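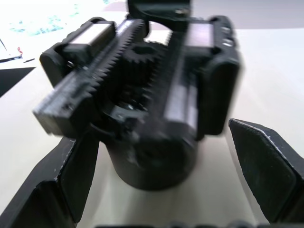

The Hand That Learns to Let Go

At a laboratory in Grendville, a research group taught a robot to give up a bad grip early, and to try again.

Most robots that pick up tools are judged by one thing, whether the tool left the table. The Grendville group looked at the moments before. Their method, called Ritchie, uses only the small camera at the wrist. While the two fingers close, a program guesses if the grip will hold. If the guess is bad, the fingers open and the arm comes in from another angle.
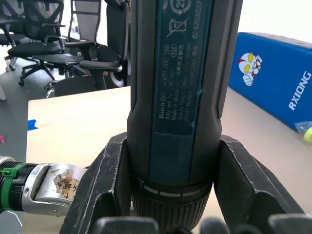 Text by the Kikelberg magazine desk
November 8, 2023

A cordless screwdriver is a good test for such a method. The body has rounded edges, and the weight is not the same at both ends. When the fingers press too low, the tool can turn slowly in the grip, and a person watching may notice it too late.

The group recorded 1,725 grips on 24 objects, and marked each one by hand as held or lost. Of these, 1,351 were held. The lost ones were more useful for the training, I was told, and the group wished they had more of them. A second laboratory, in Burau, is now repeating the work with softer fingers. It expects weaker results on thin parts, where the fingers cover most of what the camera could see.

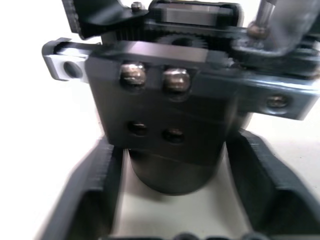 Does the robot need a force sensor to know that a grip is bad?

Not for this method. It decides from the wrist camera alone, but the group would like to add a force sensor next year and compare the two on the same objects.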